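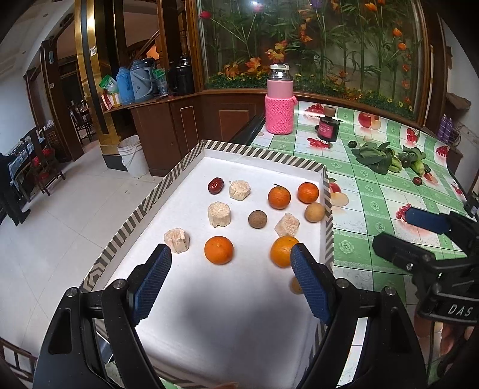 *Tray with striped rim, oranges and other small items*

**Vundholm Nina Adult CPR Training Manikin**

The Nina is a half-body manikin intended for classroom instruction in chest compressions and rescue breathing. It is supplied to hospitals, colleges and employers that train staff entering patient care. Each unit weighs 22 pounds and ships with a carry bag, two face pieces and 40 disposable airways. The chest spring is rated for 200 classes under normal use. 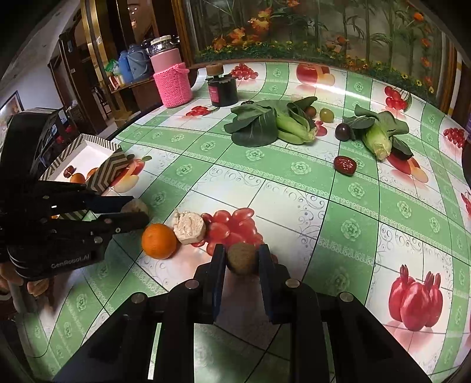
**CARE AND ORDERING**

Face pieces must be removed and disinfected after each class. Replacement springs are sold separately under the Plomel parts line. Orders from training departments should be addressed to Hortensia Marulanda, Institutional Sales. Requests for repair are handled by Fredy Valderrama and are reviewed each Tuesday.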